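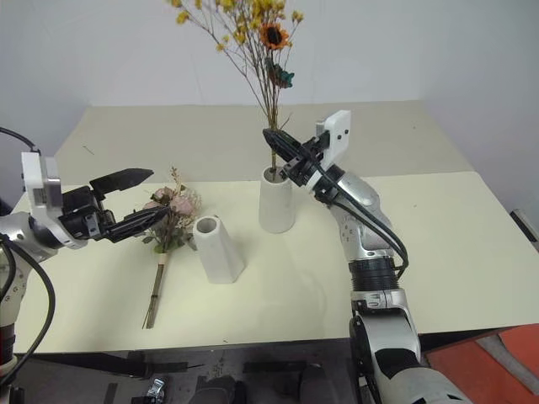

Mar 9, 2023

I've had more emails about the drones over the Trurkdale border post than about anything else I've written this winter, so I'll try to answer most of them in one go.

For those who missed the January issue: the patrols on our side of the river have been dealing with small drones coming across at night, mostly carrying cigarettes and now and then something nastier. I went back up last week (three hours on the bus, and the heater only worked for the first one!) and spent a long evening with Iason Mitsotakis-Vlachou, who runs the night shift at the post. He was happy to talk as long as I didn't print where the listening masts are. Fair enough.

The big change is the masts themselves. They pick up the radio chatter between a drone and whoever is flying it, and the duty room gets a ping and a rough bearing. Before that it was a couple of cold people with binoculars. Iason says his lot logged 14 crossings in January and brought down three, and he reckons the rest turned back or dropped their load in the reeds. I asked how he could tell which, and he laughed and said he mostly couldn't.

Several of you wanted to know about the money. The masts at Trurkdale are rented, and the contract is up for renewal before the summer. The Masson crossing, further downstream, has no masts at all, and Fabian Oberholzer has been grumbling about that at every district meeting I've sat through. His argument is that if you close one gap the traffic simply moves to the next one, and he may well be right – a farmer near Skultitach told me she now hears buzzing over her barn, where she never did last year. She's picked up two broken propellers from the lower field and keeps them in a jam jar.

A word on the petition as well. It had 1450 names when I last looked, and it asks for the night flying ban to be stretched to cover the whole valley. The model aircraft club at Gokano isn't keen, as you'd imagine, because their field would fall inside it and they like their summer evening flights. I've got some sympathy with them. I've asked the district whether clubs could be given a permit and I'm still waiting to hear.

If you find a crashed drone or a package, please leave it where it is and ring the post. Don't put it in the boot and drive it over, which one reader did. Iason was very polite about it, but he'd prefer a phone call.

More on the mast contract next month, if anyone will show me the figures.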